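Aneck Bamboo Steamer Basket, Single Tier
Kitchen > Cookware > Steamers
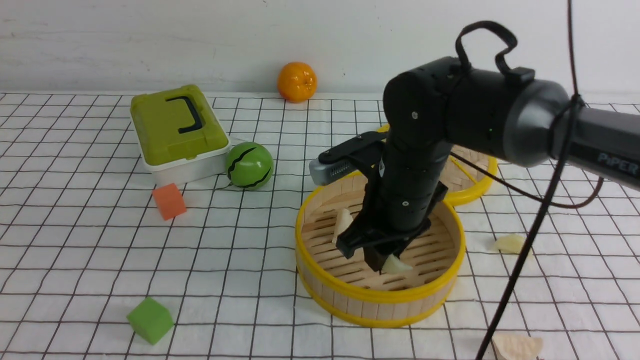

Item no. 1314
In stock
Ships from our Nokus warehouse

The Aneck steamer sits over a pot or wok of simmering water and cooks dumplings, buns, fish and vegetables without added oil. The slatted base lets steam rise through evenly, and the woven lid soaks up moisture so it doesn't drip back onto the food. Lid included. Extra tiers are sold separately under item no. 523 and stack on top.

Choosing a pot
Use a wok, or a saucepan with a rim slightly narrower than the basket. Keep the water level below the slats. A litre (1000 mL) is enough for most batches, but check it partway through and top up from the kettle.

Before first use
Rinse in warm water, then steam it empty until the raw bamboo smell fades. Line the base with baking paper or cabbage leaves to stop dough sticking.

Care
Hand wash only. Don't use soap, as bamboo holds the flavour. Stand it on its edge to dry and store it somewhere with good airflow. Grey or dark spots mean it was put away damp. Scrub with white vinegar and dry it in the sun.

Not suitable for ovens, microwaves or dishwashers.

Colour and grain vary between baskets.

Delivery
Orders placed before noon leave the same business day. Returns accepted within 19 days if unused and in the original packaging.

See also: Smits steamer liners, Usov carbon steel wok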